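El robot que construí en el salón y por qué dejé de tenerle prisa

11 feb 2020

Llevo desde mayo montando un robot para casa y en todo ese tiempo me han hecho la misma pregunta tantas veces que ya tengo la respuesta preparada. ¿Y para qué sirve? Pues de momento para ocupar media mesa del salón y para que mi pareja pise tornillos descalza. Pero la pregunta me parece mala, y de eso quería escribir hoy, con perdón de los que venís por los esquemas (los esquemas están en la entrada anterior, y sí, ya corregí lo del conector).

El bicho se llama Buralier. Dos ruedas motrices, una rueda loca que protesta en cada junta del suelo, una cámara a la altura de mi rodilla y un mástil de aluminio que pesa más de lo que debería. El conjunto da 3180 gramos en la báscula de cocina. Yo me había puesto el límite en 3000 y durante semanas estuve obsesionado con esos 180 gramos, limando escuadras como un poseso, hasta que en el taller compartido me preguntaron qué iba a ganar con eso y no supe qué contestar. Los motores mueven lo que tienen que mover. Dejé la lima.

El taller se llama Pevard y está en un bajo a diez minutos de mi casa. Allí hay una fresadora, dos impresoras que funcionan y otra que sirve de perchero, y una cafetera a la que todos le tenemos más respeto que a la fresadora. Voy a Pevard a hacer piezas y a discutir. Lo segundo me cunde más.

Y la discusión de este invierno ha sido la simulación. En el taller hay un bando, llamémoslo el bando del suelo, que sostiene que un robot doméstico se prueba en el pasillo y punto: lo sueltas, se estrella, lo recoges, aprietas lo que se haya aflojado y vuelta a empezar. Simular les parece jugar a las casitas. Yo estuve en ese bando una temporada larga, entre otras cosas porque soltar un robot por el pasillo es divertidísimo y pelearse con un motor de física a las once de la noche, pues no.

Me cambió de bando una noche tonta. Había reescrito la parte que decide si lo que hay delante es un hueco por el que se puede pasar, estaba orgullosísimo, y Buralier se fue derecho contra el canto de una puerta entreabierta. El soporte de la cámara partido en dos. Imprimir otro son horas, y encima me quedaba poco filamento. Al día siguiente instalé Trarner, que es el simulador que usan los de la otra mesa, cargué una casa y empecé a colocar la cámara donde la lleva el robot y a mirar. Solo mirar, sin mover una rueda. Me pasé la tarde entera así y aprendí más de puertas que en los meses anteriores.

Es que las puertas son un horror, de verdad. Para una persona, una puerta abierta es un sitio por donde se pasa. Para un programa que recibe una imagen, una puerta abierta es una tabla puesta de canto que tapa otra cosa, con un hueco al lado que puede llevar a una habitación o a ninguna parte. Y si detrás de esa puerta asoma otra parecida, prepárate.

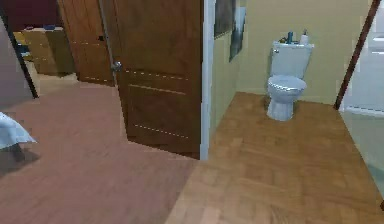

Una de las vistas de la casa simulada: el pasillo, las dos puertas marrones y el baño a la derecha, con su cambio de suelo.

A mí esta vista me dio trabajo para dos semanas. Mi código, tan listo él, juntaba las dos puertas en una sola cosa marrón y daba el pasillo por cerrado. Luego estaba el suelo, que pasa de la madera rojiza del pasillo al parquet claro del baño. Yo tenía puesta una regla que decía, más o menos, «el suelo es lo que se parece al trozo de suelo que tengo justo delante», y con esa regla el baño entero era una pared. Una pared con un váter dentro. Lo enseñé en Pevard y se rieron de mí un buen rato, con razón.

Ahora bien, en mi casa el suelo es igual en todas partes. Podría haber probado en mi pasillo hasta jubilarme sin enterarme nunca de que la regla era una porquería, y el día que me mudase o que se lo dejara a mi hermana tendría un robot incapaz de entrar en un baño. Ese es mi argumento gordo a favor de simular, mucho más que lo de no romper piezas: te saca de tu casa. Todos los que construimos en el salón acabamos haciendo un robot que sabe vivir en nuestro salón y luego vamos por ahí diciendo que navega.

El que mejor me llevó la contraria fue Torbjørn Lindholm, que pasó unos meses por el taller y que tiene en marcha un cacharro propio, Myklebust, un carrito con un brazo que parece hecho de restos de lámpara. Torbjørn me decía que en el simulador nada se mancha. Que ninguna casa de Trarner tiene una alfombra con la esquina levantada, ni sol de invierno entrando a ras de suelo a las cinco de la tarde, ni pelusas que se te enrollan en el eje. Y que me iba a volver un cobarde, que cada vez que algo fallara en el mundo de verdad yo correría a refugiarme en mi casita de polígonos.

Lo de la alfombra se lo compro entero. La primera vez que llevé la versión nueva al pasillo real, después de tanta casa virtual, Buralier reconoció la puerta, la rodeó con una elegancia que casi me hace llorar y se quedó atascado en el fleco de la alfombra de la entrada. El fleco no lo tenía simulado, claro. También me encontré con que la cámara, a pleno sol, me quemaba media imagen, y de eso en la pantalla no había tenido ni rastro.

Lo de cobarde, en cambio, no se lo compro. Yo antes probaba en el suelo cosas que ni me había parado a pensar, y romper el soporte me parecía señal de estar trabajando duro. Ahora cuando lo suelto voy con una duda concreta en la cabeza y me fijo en esa. Anoto el resultado en una libreta, por cierto, una libreta normal de papel, que bastantes registros automáticos tengo ya sin leer. De las 76 pruebas apuntadas hasta hoy, las que me han servido para algo son casi todas de después de la tarde aquella mirando puertas.

Hay otra parte que me cuesta más explicar sin sonar a abuelo. En la afición tenemos mucha prisa por enseñar el robot andando. Un vídeo de un cacharro que cruza la cocina se lo pones a cualquiera y aplauden; una captura de un pasillo vacío en un simulador se la enseñas a tu madre y te pregunta si estás buscando piso (me pasó tal cual). Así que la gente monta, graba, publica, y la parte de entender qué ve la máquina queda para luego. Yo el primero, que tengo por ahí un vídeo de mayo en el que Buralier cruza el salón muy digno y lo que no cuento es que iba con una ruta fija y que yo había apartado las sillas.

No digo que haya que dejar de soltarlos por el suelo, faltaría más, con lo bien que se pasa. Lo que pido a los del bando del suelo es una tarde, una sola, con la cámara puesta donde la lleva vuestro robot en una casa que no sea la vuestra. Poned una puerta a medio abrir y mirad qué entiende vuestro programa. Si lo entiende todo a la primera, me lo contáis y os invito a un café de la cafetera de Pevard, bajo vuestra responsabilidad.

Para la próxima entrada quiero hablar del mástil, que vibra, y de la rueda loca, que voy a cambiar por una bola. Si alguien ha probado las de nailon en parquet, que me escriba antes de que las pida.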